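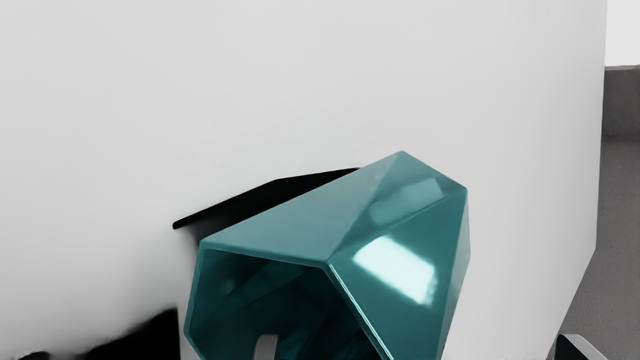 Sim view, teal faceted vase on its side, gripper fingers at the bottom.

To: floor-automation list
Subject: Re: what happens to the packing bench people

Quick answers, I'm on shift till 9 and typing between pallets.

The Bristine cell is still sim only. Nothing bolted down at Vestdale yet. The vase is the shape they picked to start on because it's the one we hate most, glossy, all angles, rolls to a facet and stops there. If the arm can learn that one the mugs are easy, or so Brenard says. We'll see.

> Two of us on the bench heard the new cell takes over
> all the glazed ware in October. Is that right? And if
> so what do we do, stand and watch it? The flyer said
> "redeployed" and that could mean anything. I have
> been wrapping Þorgeirsson orders long enough to know
> a chipped lip by feel and I don't see a machine doing
> that. Also who gets blamed for breakage?

October is the trial, one line, glazed ware only. Saturday shift stays as is.

Redeployed: I asked. What they told me is 2 people per shift move from wrapping to checking and clearing. Clearing means when it drops one or gets stuck you stop the cell, reset, restart. Same pay grade, which I said was wrong, it's more responsibility and there's training on top. Still arguing that.

Chipped lips, agree with you completely. Asked for hand checks to stay in before boxing and got a yes, verbal. Want it in writing before anybody signs anyting.

Breakage goes against the cell and not the person on it for the first 1000 picks. After that they want to "review". I don't like it. Send me your objections and I'll put them all in one note.

One good thing, wrists. Whoever has done a full week of the big planters knows. If the arm takes the heavy ones I wont cry about it.

They'll show the sim on the break room screen before the trial, both shifts. Come and ask the awkward stuff there, goes down better from more than one of us.

Got to go, truck's in.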